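Wallby ハンド評価キット README

最終更新:2019年6月23日(日)

Rostwood から貸し出されている「Wallby」一式を使ってみた記録です。公式マニュアルは199ページあり、そのうち電源の入れ方に触れているのは2ページです。残りを読む気力のある方に、この文書は要りません。

同梱物
・ヒューマノイド型ハンドとアーム
・ボタン式の操作ボックス
・制御ソフト Hultix(ライセンスキーは別メール。迷惑メールフォルダも見ること)

データ
把持の試行は900件。課題は、青い箱に手を入れて中の小物をつまむ、それだけです。カタログには「人の手のように」とありますが、どの人の手かは書いてありません。成否のラベルは Adhiambo Shirima が付け、判断に迷うものは Ekene Babalola が見直しました。二人の意見が割れた試行には「保留」と入れてあります。

既知の問題
・透明な物が苦手。営業担当に伝えたところ、不透明な物を勧められました。
・Hultix は設定を保存すると言いますが、再起動すると忘れます。

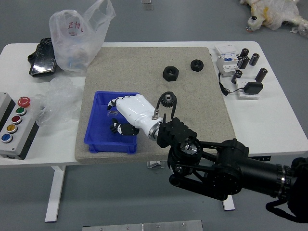

・指の速度は初期値だと速すぎます。設定画面で半分に落としてから始めてください。5月版のファームウェアではこの項目が別のメニューに引っ越しています。

利用条件
研究目的なら自由。再配布は Ans Dijkstra まで一報を。返事は遅いですが、断られた例はまだありません。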